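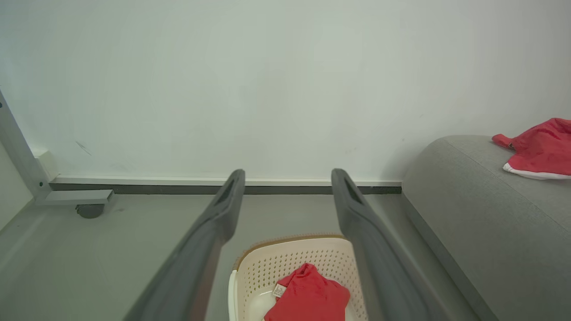 Benjie Ocampo keeps four old phones in a kitchen drawer, and every one of them still has a job. One plays podcasts in the garage. Another is the family alarm clock. The third is a baby monitor on loan to his sister, and the last is the one he'd hand to a visiting nephew without a second thought. So when he started writing Womico, a small app that moves everything off an aging phone and onto a new one, he had plenty of hardware to test it on.

"I'd been the family phone guy for years," he says, laughing. "Every Christmas, somebody would unwrap a new handset and then look straight at me. And I'd lose the whole afternoon!"

Womico came out of those afternoons. It copies photos, contacts, text messages, call history and (this is the part that made me sit up) voicemail, from one phone to another over your home Wi-Fi, with no account to create and nothing parked on a server along the way. You open it on both phones, match a short code, tick what you want and let it run. I tried it last week with a phone that had spent two years in a glove compartment, and 54 minutes later I had my late uncle's birthday messages on the handset in my pocket. I may have played them a few times.

Ocampo works on it with Zlata Kobzar, who joined after sending him a very long bug report. They'd never met. She had tried an early version on a cheap Grasari handset and found that it mangled every contact with an accent in the name.

"I wrote him five pages," Kobzar says. "With headings. I was sure he would never answer."

He answered the same night and asked if she wanted to fix it herself. She did, and then she rewrote the whole contacts section, and by July the two of them were splitting the work down the middle. He handles the transfer engine and most of the Android side. She looks after the screens, the wording and the support inbox, and she has strong feelings about all of them.

Take the progress bar. Early versions showed a percentage, which would race up to 90 and then sit there while the videos crawled across. Kobzar took it out and put in a plain list of what had arrived so far, with the photos popping up as little thumbnails.

"People were writing to us in a panic because the number stopped moving," she says. "Now they write to say they found a picture of their dog. It's the same wait! They just have something to look at."

Video was the hardest part to get right, Ocampo tells me. A long clip could fail close to the end if one of the phones went to sleep, and the old code would start the whole thing again from zero. The current version picks up where it left off, even if you've closed the app or restarted the phone. Getting there took 131 test builds, and he still has the list.

"Build 88 deleted my grocery notes," he says. "I don't miss build 88."

I asked about the name they nearly used. For months the app was called Gullside, after the street where Ocampo was renting a room, and the old name still shows up in the folder it creates on your phone. Changing it would break things for early users, so it's staying put. I rather like it there.

There are limits. Womico won't move apps or their saved data, so your game progress and your chat history have to travel by whatever route those apps provide. Music you've bought generally has to be downloaded again. Very old tablets are hit and miss too: Kobzar has one from Amrani that connects happily on some days and refuses on others, and she hasn't given up on it.

"It's on my desk right now," she says. "I try it every Tuesday with my coffee. Last time it moved 196 photos and then it switched itself off."

What would they say to someone holding a new phone and dreading the switch? Ocampo says to charge both handsets fully and put them near the router, then go and do something else. Kobzar's advice is to hang on to the old phone for a month before wiping it, however well the transfer seems to have gone. She also suggests opening a few of the oldest photos and checking one or two contacts you'd hate to lose.

Next up is a way to merge two old phones onto one new one, for people like me who have let several pile up. It half works already. Ocampo showed me on his own drawer collection, and after a bit of muttering, the garage phone and the alarm clock began sending their pictures to the same place. He looked delighted. Then the alarm went off, and we all had to wait while he found the button.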